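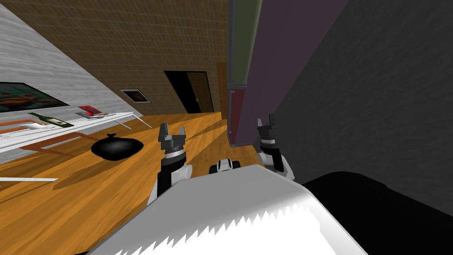
Seter room kit, two-arm base, seen from the head view. Bag on the floor, left of the left arm.

26 May 2026

Spent a good long while with the Seter trial license again, and I have to say I'm fonder of it than I was in February, when Shigeru and I could hardly get a door to load. The rooms come ready furnished now, and the orange wood floor even picks up soft shadows, which made Mitsuko very happy (she has been asking for shadows forever!).

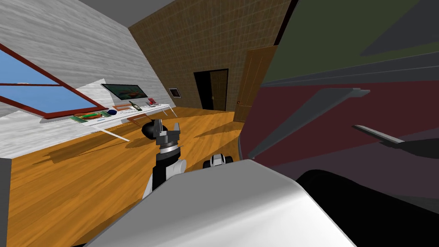 The tilt in the head view is still with us. Beril thinks it's our mount file and I think it's their default, so I've written to Zahira at Bridska, who sells the thing, and asked for a clean copy to compare. She's always kind about my long emails.

Price is 600 a seat for the year, or 1,000 with the extra room packs. We'd want 4 seats. Ifeoma would like to see the Iketti quote first, and fair enough. 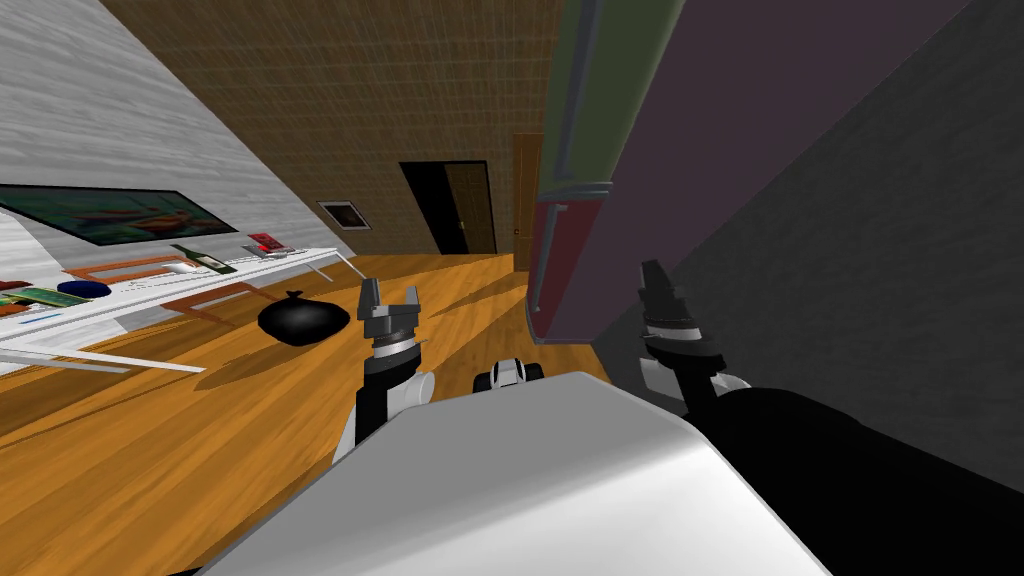 I also want the grasp settings for soft things like the tied bag written down somewhere better than my head. The manual gives them around half a page, on 36, and I had to read it twice over tea. Beril, if you get in before me, please leave the mount file alone until Zahira writes back.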